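Cosley shelf-picking study: progress to 1 October 2020

Work since June has covered grasp selection on transparent stepped racks, where depth readings are least reliable. The Tronura planner now ranks grasps from the wrist view alone.
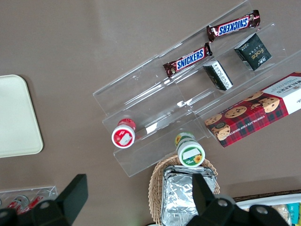

Wrist camera view of the snack rack, gripper fingers at the bottom.

Of 200 trials, 13 ended in a missed grasp, mostly on small jars. Bottles were scored separately.
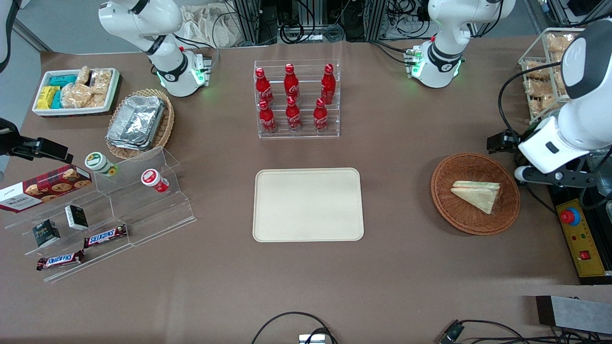
Both arms share one table model, updated after each pick. A further 300 trials are planned at Bostholm.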